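Subject: Re: [packing-floor] What happens to the hand packers on the bagging line?

Sibusiso Fourie wrote:
> We are told the Winau line gets its arm in May. At the moment there are
> 5 of us on that table each shift. Can anyone at a site that already has
> one say what the job looks like afterwards? Management only talk about
> bags per hour.

Sibusiso,

We went through this at Guvach last year, so I can tell you how it went for us. Four people worked the table before. All four are still on the shift, but two moved to goods-in and the other two look after the cell. No one lost pay, though the goods-in pair had to fight for their shift allowance.

The work is lighter on the shoulders and harder on the patience. You clear jams, change rolls and wait. Our log had 106 stops in the first month, almost all of them foil bags that the fingers had creased or dropped. Ask for stop time to be left out of your targets until it settles — we didn't, and it caused a bad few weeks.

Get the training in writing too. Ours was one afternoon with the Eshun manual, and the rest we picked up as we went.
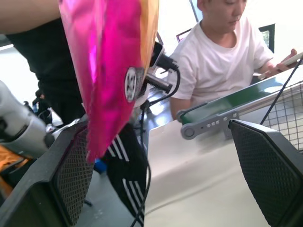
Gripper open next to the green conveyor, shiny pink bag up close.

The mesh pads on the fingers wear, so find out who changes them. With us it ended up being the packers, and it wasn't in the job description. I can send you the one we agreed in the end if that's useful.

Regards,
Packing rep, Guvach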